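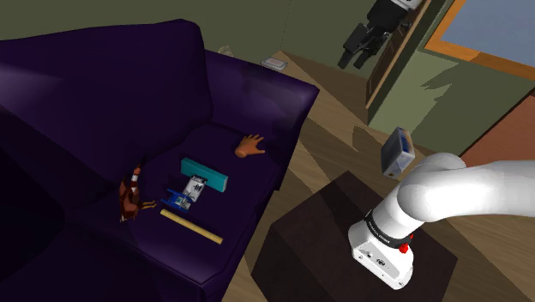

*Theerawat Phromma*

So my project for the Trilloveck robotics course was a living room. I called it Drullevska (long story, it was the name of a save file and it stuck), and the idea was to get a simulated arm to pick small stuff up off a purple couch and move it onto the dark table in front. Everything runs on the computer. I never touched a real robot the whole term, and I was a bit sad about that until I saw what my first version did to the couch!

## What I wanted to do

I started in November with a much bigger plan. The arm was going to tidy the whole room, couch and floor, and I even had a schedule for it with colors. My instructor read it and wrote "pick one piece of furniture" across the top. I picked the couch, mostly since I'd already spent a weekend getting the cushion to look right.

For objects I went through the class model library and grabbed things that weren't shaped alike. The ruler is long and flat, the teal box is an easy one, and the toy horse has those skinny legs that make everything harder. There's also a model of a hand, palm down with the fingers spread. My sister hates it. I left it in.

## How a run works

Each run starts with the objects dropped in random spots on the seat. The program picks one, plans a path for the arm, closes the gripper, lifts, and carries the thing over to the table. A run ends when the object is resting on the table or when 30 seconds of sim time are up. I wrote the planner myself and used the grasp code from the Disedness package we all got in week two, with a few edits I'll get to.

I did 480 runs in all. That sounds like a lot of work but I started them at night and went to bed.

## What went wrong

The seat slopes! I modeled it that way so it would look like a real couch, and then I wrote the grasp code as if everything was lying on a flat shelf. The gripper kept coming straight down and pushing one finger into the cushion before the other one got anywhere near the object. Physics did not like that at all, and the ruler went through the wall more than once.

My fix was to tilt the approach to match the surface under the object. It's seven lines of code and it took me two weeks, most of it spent hunting a minus sign.

The horse was the other headache. If the fingers close on the legs it just spins out. I ended up telling the planner to go for the body only, and I gave it a bigger margin when something else is lying close by.

Shadows cost me time too. I turned on nice window light for the demo (big diagonal bands across the floorboards, I was really proud of it) and my color detection started losing the brown horse in the dark parts of the couch. I tested the rest with softer light and only switched back for pictures.

## Results

In the last 100 runs, after the tilt fix, boxes did best by far. The ruler was okay as long as it wasn't pinned under something. The horse got better but I wouldn't trust it with a grade, so I asked to demo with a box.

## If I had more time

I'd like the program to choose a smarter order, so it clears whatever is in front before reaching for the thing behind it. Right now it goes by distance to the arm and that's it. Chantharasri, the other group in our section, did theirs with a sorted list and I want to borrow that. I'd also redo the table collision shape, which is still a little taller than the table you see.

Code and scene files are in the class folder under Drullevska, and the January 2019 version is the one to open. The older one still has the flat shelf grasping in it.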